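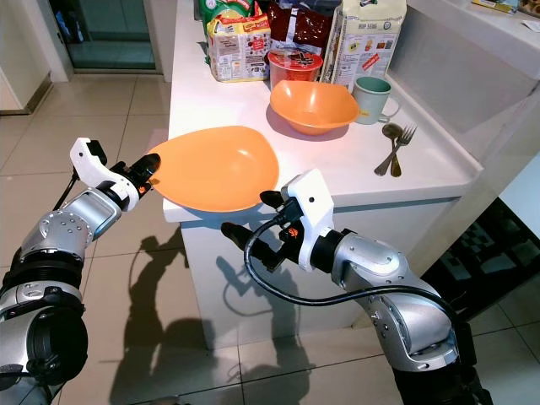 Second week of recording the dish task in the Dallside kitchen. I've had a few people ask what teleoperation work is like day to day, so I'll write it up in a few posts.

The job is to clear a counter. Plates, bowls, mugs, cutlery, whatever was left out. I hold two leader arms and the robot's arms copy mine. Cameras and joint positions are recorded, and later a policy is trained on the result. I don't do the training. That's Naomi Kinyua's side of the group.

We have 246 episodes that passed review. The first target was 213, picked because it matched an older data set from Fendale that we want to compare against. We kept going after that because plates were still weak.

Plates are the hard item. A mug has a handle and a bowl has a deep wall you can grab. A wide shallow plate sits low and the fingers have to get under the rim before they close. If you come in too flat you push the plate across the counter. If you come in too steep you hit the counter with the fingertips and the arm faults.

What works for me is to take the left rim first, tip the plate up a little at the front edge of the counter, and then bring the right hand in open and low, under the far side. Close the right one last. Then lift with both.

The wait between the first grip and the second is where most of my bad episodes come from. The plate is held at one point and wants to rotate in the fingers. Squeezing harder doesn't help much. Keeping the tilt small does.

You have no feeling in your hands, by the way. Our leader arms don't push back. You learn to judge contact by looking, and with a matte plate there isn't much to look at. I watch the rim against the counter edge and the shadow underneath.

Someone asked why we don't clear off the groceries first. We did at the start. Tài Kim ran the first policy on a counter with noodles and snack bags on it and the arm went for the bags. So now there's packaging at the back in most episodes, and we change it between sessions. The operator leaves it alone.

Cutlery goes last in my order. A fork lying across a spoon is slow work with parallel fingers. You can slide one off the other first or pick both up together. I was doing it both ways and Naomi asked me to choose one. I slide now.

That was the general lesson of January for me. I thought variety was good, so I solved each episode however I felt like. The policy trained on that would start one way, then switch halfway and drop things. Vary the objects and where they sit. Keep the method the same.

We have three operators and you can tell us apart in the data. Veronika Strebel is fast and rarely pauses. Noémi Vörös is careful and stops before every grasp. I'm somewhere between them – fast on the approach, slow at the end. We now have a one-page sheet with the order of items and which hand goes first.

Pauses matter more than I expected. If I stop to think for five seconds with the gripper open, the robot learns that stopping there is part of the job. Early versions would get to the plate and just hang over it. If I need to think, I end the episode and start again.

Failed grasps are a different case. If I miss the rim and go back for it properly, we keep the episode. Those are useful. If I miss and knock something on the floor, it goes in the reject folder with a note.

Practical stuff. Sessions are 40 minutes, then a break. My shoulders give out before my attention does. Watch the cable on the outside of the right forearm when you cross hands, as it can catch the left wrist. Shaimaa Benmoussa is going to reroute it with shorter clips.

Also check the light before you start. Our counter is glossy and the arms throw long shadows over the floor tiles when the sun is in. We record at different hours on purpose, but within one episode you want it steady.

Current results on the plate alone: it gets the first grip most of the time. The second grip is the problem, same as it was for me. Usually the right hand closes too early and catches only the edge, and the plate twists out.

Next we're recording plates only for a few days, with the starting position moved around more, including some with the plate turned. Then the robot goes to the Niltville kitchen, where the counter is higher. I expect a lot of that data will have to be redone.

Will post numbers when Naomi has run the new set. If you record two-handed grasps and have a better way of doing the handover to the second hand, please reply. I'd like to try it before we move.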